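Teaching an arm to put one block in one basket

Hipólito Garrido has supervised the final-year robotics project at Visdale for four years. This year's group was given a task that fits on one line of the course outline: pick up a red block from a table and place it in a basket. The students have two terms to do it, and the marking scheme gives more weight to the logbook than to the success rate.

"The outline says block, basket, table," Garrido says. "It doesn't say where the block is or which way the basket is turned. Those are the two variables, and they account for most of the work."

The group uses a single arm with a two-finger gripper. There is a camera at the wrist and fixed cameras looking at the table. Software for recording and replaying runs was written by an earlier class and is called Wallent. Garrido describes it as adequate. It saves the joint positions, the gripper opening and every camera view against a common clock, and it refuses to save a run if any one of them drops out.

"That refusal was added after the first year," he says. "We had a student with a folder of very nice runs and no wrist view in any of them. She had to start over in December."

A run begins with the block and basket placed by hand. One student operates the arm, a second watches the table and keeps a hand near the stop button, and a third fills in the log. The roles change every 40 runs. Garrido set that number after comparing logs from earlier years, where the quality of the notes fell off well before the operators said they were tired.

By the end of first term the group had 1,221 runs it was willing to keep. The target for the year is 3,000. Garrido is not concerned about the gap, as second-term groups usually work faster, but he is particular about what counts as a keeper. A run in which the block is dropped and picked up again is kept and labelled. A run in which somebody nudges the basket while the arm is moving is thrown out.

"The drop is information," he says. "The nudge is a person reaching into the data."

Placement is drawn from a list prepared before each session. The students wanted to choose positions by eye, and Garrido let them try it for one afternoon. When the positions were plotted, nearly all of them fell in a band across the middle of the cloth, at a comfortable distance from the arm. The corners of the table had been left out almost entirely. The list now forces far positions, near positions and awkward basket angles in equal shares.

The group's early trouble was with the grasp. A small block leaves little margin, and if the fingers come down off-centre, one of them meets the block first and turns it. The students' first fix was to close the gripper more slowly, which reduced the turning and added time to every run. Their second was to line up from higher, using the wrist view, and then descend straight. Garrido prefers the second and says so in his comments on the draft report, though he left the group to reach it by themselves.

"I could have told them in the first week," he says. "Then the report would have one paragraph on alignment and it would be mine."

Release has been the harder half. The basket has to be cleared on the way in, so the block is carried high and lowered late. The carry height was a fixed value until one of the students pointed out that the arm was lifting just as far when the basket was close by as when it was at the other end of the table. They are now testing a height that depends on the distance to be covered. Results so far are mixed -- it saves time on short carries and has caught the rim on long ones.

The trained controller, which the students have named Godasel, is tested at the end of each month against positions that do not appear in the training list. Garrido keeps those positions on paper in his own desk. He does not give the group a score straight away. They first have to write down what they expect it to be, and both numbers go in the logbook side by side.

"The expected number is the one I read," he says. "A group that predicts a poor result and gets it has understood the system. A group that is surprised in either direction has more to do."

Next year's project will probably keep the table and change the object. Feng, the make of soft-sided pouch the department uses for spare parts, has been suggested. Garrido is in favour, with one reservation: a pouch has no flat faces, and he would want the class to spend its first month on grasping alone, with no basket on the outline at all.

Work at the table, Visdale robotics project
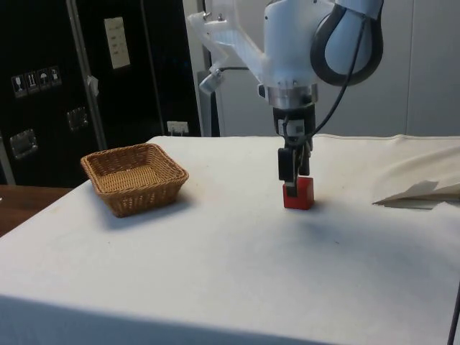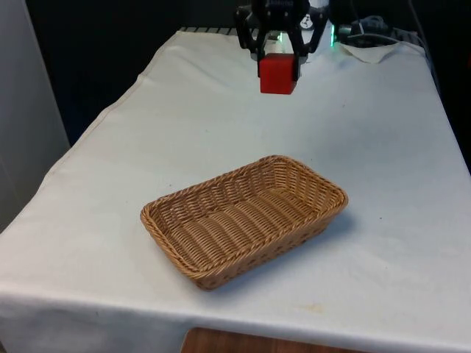
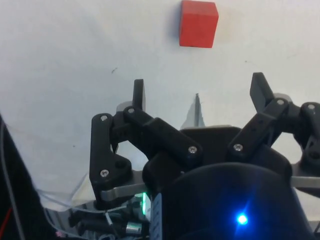
Reading time: 4 minutes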